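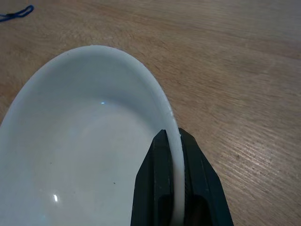 Yaw Agbenyega reckons I've got the glaze wrong on the oval dishes and that I should stop fiddling with the firing and look at how thick it's going on. He left a note to that effect tucked in this book, along with "and stop writing in green, I can't read it by the kiln". Black pen today then, Yaw, you're welcome.

Sunday, workshop, started 9.40

Right, the oval dish. White, glossy, thick rounded rim, the shape we've been calling the Plokby (long story, it was on the side of the box the first mould came in and it stuck). I've had it out on the wooden table this morning under the good light and gone over it properly, which I should have done before I started blaming the kiln.

What I like: the rim. It's chunky and soft and feels right in the hand, and the glaze has gone round the curve without any of the dragging we had on the last lot. The inside is a nice plain shallow basin, the walls slope down gently, and you get a proper shine off the bottom. I was worried it would look like a hospital dish and it doesn't at all, it looks like something you'd put roast potatoes in!

What I don't like: a tiny pale mark on the rim, along the curve on one long side. Could be a nick, could be a pinhole that's been there since the firing. I couldn't decide by looking so I ran a fingernail over it, and then a cotton bud, and then the fingernail again. I think I feel an edge. I think. Putting it down as "mark, rim, unresolved" and I'd like somebody else's fingernail on it please.

Also a dark speck on the floor of the dish. If that's iron in the glaze I shall scream, as it's the Grullach white and we paid extra for it. Wiped it with a damp cloth and it came off, so a crumb, or a bit of dust. Mine, I should think, I had toast. Note to self and all: NO TOAST AT THE TABLE. I've said this before, see January.

10.30

Yaw's thickness theory. He says it's pooling where the wall meets the floor, and that the dip is too long. I do three slow breaths, he does one. So I went and dug out two of the broken ones from the seconds crate and looked at the snapped edges with the loupe, and, well, he has a point. The glaze is noticeably fatter at the bottom of the wall than halfway up. Didn't measure it, the calipers have walked off again (if you've got them, top drawer, the one that sticks).

So the plan is:

Same slip, same mould, same shape. Change only the dip.
Batch of 12 ovals, already bisqued, on the second shelf with the blue tape on.
Half get my three breaths, half get Yaw's one.
All into the same firing, mixed up on the shelves so that the top isn't all his and the bottom all mine.
Pencil mark under the foot: B for breaths, Y for Yaw.

I wanted to try the Zostlow clear over the top of a couple as well but that's me getting carried away, one thing at a time. Next time.

11.15

Weighed out a fresh bucket. I tipped in 900 g of the dry white and then sieved it through the 100 mesh twice, and good job too, there were lumps in there like lentils the first time through. Second time almost nothing. Bucket lid was cracked so I've put cling film under it. We need a new lid. I've written it on the board under the other lid.

Tried a test tile first, one breath, and it dried quicker than I expected and had a couple of little craters where my sleeve had dusted it. Rubbed them over with a finger once it was powdery. Second tile fine.

12.50

All dipped. Two of the B ones got fingerprints on the rim because I was holding them with my hands like an animal, the big tongs being too wide for that rim, they skid. The small tongs hold it but leave a bite mark that needs a dab with the brush. I dabbed every one, on both sides of the rim, and then realised I'd been loading the brush far too heavy on the early ones, so if there are blobs you'll know what they are. Must remember, half a brush, let it run in, leave it alone.

Feet wiped, pencil marks still readable on all of them bar one. That one's a Y, I'm nearly certain, but I've put a question mark next to it in the kiln log and we should leave it out when we compare.

2.10

Kiln loaded. It's firing 269 in the log. Left a bigger gap between the ovals than last time, because Ayaaba want theirs for serving and won't thank us if two have kissed. Cones in at the top and bottom spyholes. Slow start tonight, I don't trust the bisque to be bone dry with the weather we've been having.

Things to sort while it's on:

The calipers. Please.
Somebody to look at the rim mark on the white dish. It's wrapped in a tea towel on the end of the glaze bench, don't put it in with the seconds yet.
Ask Ayaaba if they're happy with the rim as it is or want it slimmer. I'd keep it, but they're the ones stacking them.
Tongs, something between the big and the small. Yaw says he can bend the old pair. Yaw said this about the trolley too.

Opening up when it's cooled right down and not before, and I mean me as well. If Yaw's half come out better I'll buy the biscuits, to be eaten in the other room.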